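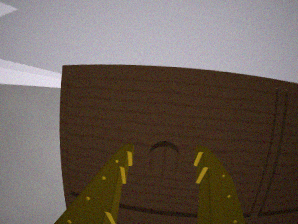 3.2 Estabilidade dimensional dos painéis

Os painéis foram acondicionados em duas câmaras climáticas, com umidade relativa mantida em 41% na primeira e em 67% na segunda. As peças permaneceram nas câmaras até massa constante, conforme o procedimento descrito por Fagundes e Jõgi para madeiras de uso interno.

O empenamento foi medido no centro de cada face, com relógio comparador apoiado em régua de 500 mm. Nas peças acabadas com o óleo Gralen, a variação ao longo das fibras foi desprezível — resultado esperado para cortes tangenciais. No sentido transversal, o inchamento foi maior nas peças sem acabamento, sobretudo nas provenientes da serraria Allasico, cuja secagem é feita ao ar livre.

Figura 3. Painel de madeira marrom-escura, com linhas de veio mais escuras na superfície.

A cor não teve relação com a deformação. Peças escuras e claras do mesmo lote apresentaram valores próximos, o que contraria a prática de algumas marcenarias de separar o material pela tonalidade antes da colagem. O teor de extrativos pode explicar parte da dispersão entre lotes, mas não foi determinado neste trabalho.

As leituras da segunda câmara feitas em junho foram descartadas por falha no umidificador e repetidas com peças do mesmo lote. Os valores por peça estão no Apêndice B.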